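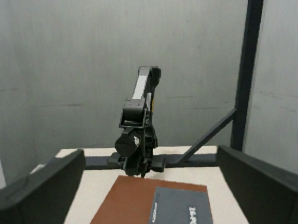 Figure 4-1. Cell model in the simulator, arm lowered over the work mat.

4.2 Setting up the mat and the arm height

Do this section in the simulator first, then repeat it on the real cell. The steps are the same in both places unless a note says otherwise. You need the Ollow cell file from section 4.1, the Sollari control program and a 3 mm hex key.

1. Open the cell file and wait for the arm to load on its mounting bar. The arm must be upright on the bar with the mounting block closed.

2. Check that the mounting block sits square on the bar. On the real cell, try to rock the block by hand. If it moves, tighten the two clamp screws a quarter turn at a time, changing sides after each turn.

3. Check the diagonal brace between the bar and the tall post. A loose brace lets the bar twist when the arm speeds up, and every height you set afterward will be wrong.

4. Lay the rust-brown mat flat on the table in front of the arm. Smooth it from the middle outward. A raised corner will stop the height check.

5. Place the test book on the right part of the mat. A small angle is fine. Leave the upper edge of the mat clear.

6. In the control program, set the speed to 66 and press Home.

Caution: Keep both hands off the table while the arm is homing. It swings forward before it comes down.

7. Jog the arm until the gripper points down at the upper edge of the mat, to the left of the book. Lower it in small steps. Stop when the fingertip is close to the mat but not touching.

8. Press Save Height. The program stores the value as the mat reference. On the bench cell this came out at 1,443 counts. Yours will differ, so do not type this number in.

9. Raise the arm 200 counts and lower it again. Compare the reading with the saved one. If the two do not match, go back to step 2.

Note: The mat in the simulator has no thickness. The real one does. Never copy a saved height from the simulator to the real cell – the fingertip will be driven into the table.

Note: The simulated camera view includes two gripper fingers in the foreground, one at each side. Leave them open during steps 4 to 9 so that the mat and the book stay in view between them.

Looking after the mounting

Repeat steps 2 and 3 every 3,250 cycles, and any time the cell has been moved. Wipe the bar with a dry cloth before you close the block again. Do not use oil on the bar or the clamp screws.

If the arm drops slightly when power is cut, turn to section 6. Do not try to correct it by saving a higher mat reference.

Changes in this revision

February: step 9 added and the homing speed lowered, Bo-ram Seol. The old step for the Seneviratne clamp was taken out. Cells that still have that clamp should be set up from the earlier revision of this guide.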